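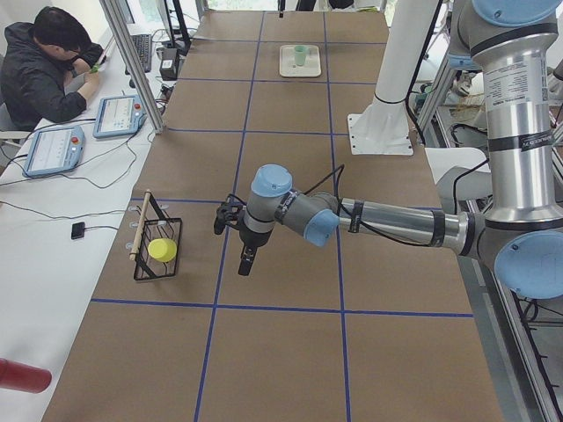
gridwalker says to check the planning scene before touching a single gain, and I did that first, so let me get it out of the way. The table is in there, the second arm is in there, the basket is in there as a plain box. I went over all of it twice. I still get the problem, which is why I'm posting.

Planner takes the long way around above the basket

Posted by mossy_kettle, September 2018

Hi all, long-time reader, first real post. I've got a pick task on a paper-covered table marked off in blue tape, and the arm has to go from a hover pose near the middle of the table to a pre-grasp pose over a black wire basket with a yellow cylinder lying in it. A light wooden dowel leans against the basket too. On paper this is a tiny motion. I could do it with a teach pendant in no time.

What I get from the planner (we're on Hatix, sampling-based, default settings except the timeout) is a nice short path maybe half the time. The rest of the time the elbow swings way out, the wrist flips over, and the gripper arrives at the same pose from the other side. No collision, no error, the log says success. It's just ugly, and it makes me nervous with a second arm bolted down further along the table.

Stuff I've tried:

Raised the planning time from 2 seconds to 3. No difference that I can see.

Turned path smoothing on. The flip is smoother now, ha. Still a flip.

Seeded the inverse kinematics with the current joint state. I thought this would fix it for sure! It helped for the mint-green cup further up the table and did nothing for the basket.

I ran 300 plans overnight in simulation with the same start and the same goal, and 37 of them went the really long way, with the base joint turning past where it has any business being. The others were a mix of short and medium-silly. So it isn't rare enough to ignore. Is this a cost function thing, a goal sampling thing, or am I holding it wrong?

ferrous_owl

You're giving it a pose goal and it's picking whichever joint solution it likes. That's pretty much the whole story, I think. A six-joint arm can reach the same gripper pose with several different arm shapes, and the planner probably samples a few of them as goals and takes the first one it connects to. Seeding the IK only affects the first sample. After that it goes random, at least it did on the version I used.

What I'd do: solve the IK yourself, outside the planner. Get all the solutions you can, throw out the ones in collision, sort the rest by weighted joint distance from the current state (weight the base and shoulder heavier than the wrist, they sweep more space), and hand the planner the best one as a joint goal. If that fails, hand it the second best. I have this as a little wrapper and it's maybe a page of code. My long-way-around cases went away almost completely.

The reason the cup worked and the basket didn't is most likely your box. If the basket is modeled as a solid box, your pre-grasp pose is sitting right on top of it with hardly any clearance, so the nearby solution gets thrown out whenever the padding clips it. Then only the flipped one is left. Try making the basket five thin walls instead of a block, or drop the padding on just that object. And put the dowel in as its own cylinder! A leaning thing gets a huge bounding box if you let the perception node wrap it together with the basket.

One more, check your joint limits. Lots of arms ship with a full turn each way on every joint, and the planner will happily use all of it. I cut mine down in the config for everything except the last wrist joint.

pallet_jack_9

just use straight line moves. we have Cuypers at work and never touch the planner for stuff like this

mossy_kettle

@pallet_jack_9 I would, but the basket moves around between runs and so does everything else, and a straight line goes through the rim about as often as it doesn't.

@ferrous_owl ok wow, it was the box. Well, partly. I looked at the merged shape from the perception node and the dowel had stretched it so far that the "basket" was nearly twice as wide as the real one. Split them up, made the walls thin, and the short solution shows up as valid every time now. Still doing the sorted joint goals on top because I like the idea. Do you cache the IK results or solve fresh for each pick?

ferrous_owl

Fresh each time. The solve is so quick compared to planning that I never bothered. If you're on numerical IK instead of a closed-form one, then run it from a bunch of random seeds and throw away the duplicates - you need a tolerance for that or you'll end up with a long list of the same solution.

Also log the total joint travel of each plan next to the success flag. "Success" only means it got there. I set a ceiling on travel and replan once if a path goes over it.

tern_and_tonic

Adding to this thread for anybody on the Treltach driver: it reports joint angles wrapped, so after a big base rotation your "current state" can be a full turn off from where the arm really is. Distance sorting then picks the wrong one with total confidence. I fought with that for most of June. Unwrap the angles yourself before you compare, or turn on continuous reporting if your version has that setting (mine was buried under diagnostics, of all places).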